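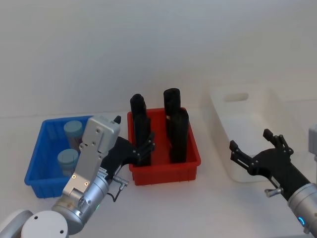 The Skellgate cell is a two-armed robot sorting station used for teaching and for small handling trials. It takes its name from the workshop where it was first put together by Guoqing Xu, who still looks after it with Mirsad Golob. The cell is small, plain and wonderfully easy to get at, and much of what has been written about it deals with the way it is set up and kept running, a subject on which its two keepers have left unusually full notes.

Layout

The cell is built along one side of a white table set against a white wall. Two arms work from the near side, one at the left and one at the right, and the bins stand in a row beyond them. The usual order is blue, red, white, with the white bin the largest and placed furthest right. The blue and red bins are of similar design, with ribbed walls and a small lip, while the white one has a handle cutout in its back wall that makes it easy to lift away with one hand.

A strip of table in front of the red bin is left clear by habit. Xu calls it the landing strip in his notes. It gives an arm somewhere to put an object down if a grip goes wrong halfway, and it gives whoever is on duty somewhere to rest a hex key (though this is frowned upon, and Golob's copy of the notes has the word KEYS written in the margin beside it).

The objects vary from one exercise to the next. Screw-lidded containers go in the blue bin for many of them, since a cylinder with a lid can be picked up in two quite different ways, by the lid from above or by the body from the side. Tall, upright black blocks with rounded tops are the standard load for the red bin. They overlap when seen from the arms' side, and an arm reaching for one in front can easily brush the one behind. As practice pieces they are superb!

Grippers

Both arms end in silver wrists carrying grippers with jointed black fingers. The fingers bend at several pins, and it is the pins that need the most care. Dust gathers around them, a screw works a little loose, and a finger that closed cleanly in the morning begins to lag behind its neighbours by the afternoon.

Each wrist has a small indicator light. At Skellgate the colours are set by hand in the control program, and the custom is that green marks the arm whose turn it is to move and blue marks the arm that is holding position. Visitors tend to assume that one of the colours is a warning. The fault colour is in fact red, chosen by Golob after a short-lived experiment with purple.

Daily setting up

Setting up takes less time than most newcomers expect. The bins are put in place before the arms are powered, working from left to right, and each is pushed up to its mark. The marks used to be strips of tape. They are now shallow pencil lines, redrawn each February when the table is scrubbed down.

The arms are then brought up one at a time. Each goes to its rest pose, opens its fingers fully and holds them there while the operator looks them over from both sides. Only after that are the arms allowed to reach over the bins. The first reach of the day is made at a crawl, with the gripper passing above the rim of the blue bin and on towards the red one, and the operator's hand on the stop button the whole way.

The clearance between finger and rim is the thing to watch. Xu's notes ask for 70 millimetres on the way in and allow rather less on the way out, when the fingers are closed around something and take up less room. Tall objects in the red bin change the sum, as their tops stand above the rim, and the height of the reach has to be set from the tallest of them. Forgetting this is the classic beginner's mistake, and the notes record it with great good humour under the heading "Skittles".

Looking after the cell

The fingers are wiped with a dry cloth at the end of every session. The pins are checked more thoroughly after some 400 picks, a figure the keepers arrived at by trial and have never seen a need to change. The check goes finger by finger – open, close, feel for play, move on – and a finger that clicks is taken off and cleaned on the bench.

Cables get their own page. Short leads at the wrist are handy because there is less to snag, but they must have enough slack for the wrist to turn fully each way. Golob turns each wrist slowly by hand with the power off and watches the connector, not the cable, on the grounds that the connector moves first when something is too tight. It is a lovely bit of practical knowledge and has been copied by other workshops, including the one at Brunano.

Screws on the gripper body are tightened in a crossing order, a little at a time. They are never replaced singly. If one is worn, the whole set on that face is changed and the old ones go into a jar marked "not these".

Repairs

The best-known repair concerns the left gripper, which began to drift to one side whenever it closed. The fingers were stripped and rebuilt 3 times without any improvement. Xu finally traced the fault to the mounting between wrist and gripper, where a sliver of swarf was keeping the two faces apart. Wiping both faces before fitting a gripper has been part of the procedure ever since, and the sliver is taped inside the front cover of the notes.

See also

Babić bench layout
Drinero finger test
Bin picking
Gripper maintenance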